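From: Oisín Geraghty
To: Drinden Supper Club list
Date: October 18, 2022
Subject: Re: Plates for the February supper

> Are we hiring the crockery again or bringing our own? Last time
> I went home with three side plates that weren't mine and I still
> feel bad about it.

Oh, please don't feel bad, I've got someone's gravy boat! I rang Cimach this morning and had a lovely long chat (her daughter has just moved to Ploltum, and likes it very much). They can do us 98 dinner plates for £43, delivered on the Friday and collected dirty, so no washing up — I nearly cheered down the phone. Bowls are another £14, and I think we should have them, as the Maksymivs are making their beetroot soup again.

My one other thought is colour. The hall tables look a bit bare with plain white on its own, and something warm underneath would cheer things up no end.
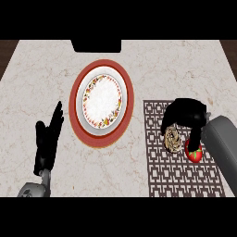
White plate on a round red charger or mat, computer mock-up

If you have any red mats at home, do let me know how many you could lend. Names on the back, please!

All the best,
Oisín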